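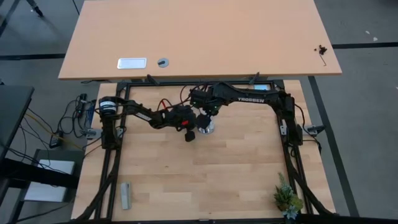

Rule 14 said that nothing was to be left inside the frame at the end of a shift. Mandla Mtshali had written it himself, so it was his job to ask about the plant.

"It's not left," said Indrek Lūse. "It's kept."

"The rule doesn't say kept."

"The rule doesn't say plant, either."

Mandla sat down on the spare chair with the binder on his knees. The binder had come from Skosau in September, thick as a loaf, and head office wanted every bench in the Drostholm building signed off by 1 October 2026. He had done the benches upstairs in a morning. Indrek's was the last one, and it had taken most of the afternoon to reach page three.

"Clamps," he said.

"Checked before power, both sides. I pull on them and then I write my initials."

"Cables clear of the arms?"

"Clear of the arms, yes. You never wrote anything about the floor."

Mandla made a note to write something about the floor. He had worked at the Quispe plant for years before this, where a rule was usually there because someone had been hurt. You could ask any of the older hands and they would tell you the name and which finger. In Drostholm the rules had arrived before anything had happened, and people read them the way they read the back of a ticket.

"Run count," he said.

"It stops itself at 500. I get up, I look at the grippers, I start it again. At 1000 I go home."

"And if it faults before that?"

"I stop it, I wait for it to settle, I write down what it was holding. Then I reach in." Indrek thought about it. "I used to reach in first."

"When was that?"

"Before the binder."

Mandla ticked the box and turned the page. Rule 14 was still blank. He looked at the plant in its corner, with its spiky leaves up against the brace.

"What happens if an arm catches it?"

"The arms can't get there. I set the limits on Monday and the sheet's in the drawer. You can measure it."

So they measured it. Indrek put the power off and hung his tag on the switch, which was rule two, and Mandla held the end of the tape. The gap was 114 millimetres. The binder asked for 32. They did it again with Indrek holding the tape, and it came out the same.

"There's still the watering," Mandla said.

"I carry it to the sink."

"Every time?"

"Every time. I'm not an idiot, Mandla."

He uncapped his pen. Under rule 14 he wrote: fixed items allowed if outside the set limits, measured and recorded, removed for watering. He read it over – it was longer than the rule – and asked Indrek how to spell the name of the plant.

Indrek didn't know. It had come with the desk.

"I'll put succulent," said Mandla, and he signed the page and went to find the Kostetbridge bus.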